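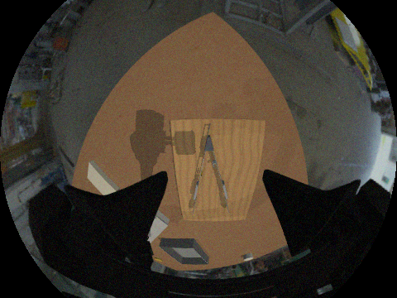
Drawing compass on a wooden board (rendered).

Plindeck: A Word List of School Geometry Terms in Four Languages

README, version 2

What is in this package

Plindeck is a list of geometry words as they are used in schools, in English, Thai, Japanese and French. It has 1,454 entries. Each entry is one meaning, not one word, so "base" appears more than once: the base of a triangle and the base of a prism are kept apart, because Thai and Japanese teachers explained them to us in different ways.

The list was started for teachers who receive students in the middle of the school year from another country. Such a student often knows the mathematics very well and cannot read the exercise. A dictionary for general use does not help much here. It gives the everyday meaning of "foot" and stops before the foot of a perpendicular.

Files

terms.csv - the main list, one entry per line
examples.csv - short sentences taken from exercises we wrote ourselves
disputed.csv - 138 entries where the editors did not agree on a translation
sources.txt - the types of material each editor used
CHANGES.txt - what is different from version 1

All files are in UTF-8. The separator is a semicolon. If you open terms.csv in a spreadsheet program with a double click, the Thai column may come out broken. Please use the import function and select UTF-8 by hand.

Columns in terms.csv

id: a number which never changes, also when the entry is moved or corrected
en, th, ja, fr: the term in each language
ja_reading: the Japanese reading in hiragana
level: P for primary, L for lower secondary, U for upper secondary
topic: one of circles, angles, polygons, solids, constructions, transformations, measurement
note: free text, in English, can be empty

The level shows the first time a student is likely to meet the word in class. It was decided by the editor of the English column and it will not fit every school system. If you work with the French column, please treat the level with care. We had only one reader for French and he taught only older students.

How the entries were collected

Samran Suksawat and Kanokwan Nilsuwan made the Thai column from their own lesson notes and from worksheets that colleagues gave them. Kazuhiro Yoshida did the Japanese column and wrote all the readings. Obed Tsikata is responsible for English and he also checked the French, which was first written by a teacher in Forville who asked us not to print the name.

No textbook was copied. When an editor was not sure about a term, he or she asked two other teachers of the same language. If they gave different answers, the entry went to disputed.csv and the most common answer was kept in the main list.

Known problems

The word "compass" caused us a lot of work. In English the drawing tool is called "compass" or "a pair of compasses", and the first form is also the tool for finding north. In version 1 the two meanings were mixed in the Thai column. It is now corrected (see CHANGES.txt). The magnetic compass was removed from the list.

"Trapezoid" and "trapezium" exchange their meaning between American and British use. The en column follows American use everywhere. The British form is in the note.

French "droite", "demi-droite" and "segment" are three entries, but in many English exercises the single word "line" is used for more than one of them. We did not try to repair this in the examples.

The topic "transformations" is thin. Words for glide reflection are missing in Thai, and enlargement with a negative factor is missing in every language.

Plural forms are given only for English, and only when they are irregular (vertex, radius, axis). For "radius" both plurals are accepted.

Recommended and not recommended use

The list is good for making bilingual worksheets, wall cards and short vocabulary tests. It was also used to prepare a translation course at Govis, where the students found several of the mistakes that are now repaired.

Please do not use it as the only source for translating a final examination. The terms are correct in the classroom as far as we know, but an examination office can have its own fixed wording.

License and citation

You can copy, change and print the list freely, also for paid lessons, if you name the source. A line such as "Terms from Plindeck, version 2" is enough.

Corrections

Send corrections to Chalerm Kongkaew, who keeps the main copy. Please write the id of the entry, the language, your proposal and one sentence showing how the term is used in class. Proposals without a sentence are difficult to judge and they wait longer. Corrections received up to 12th April are included in this version.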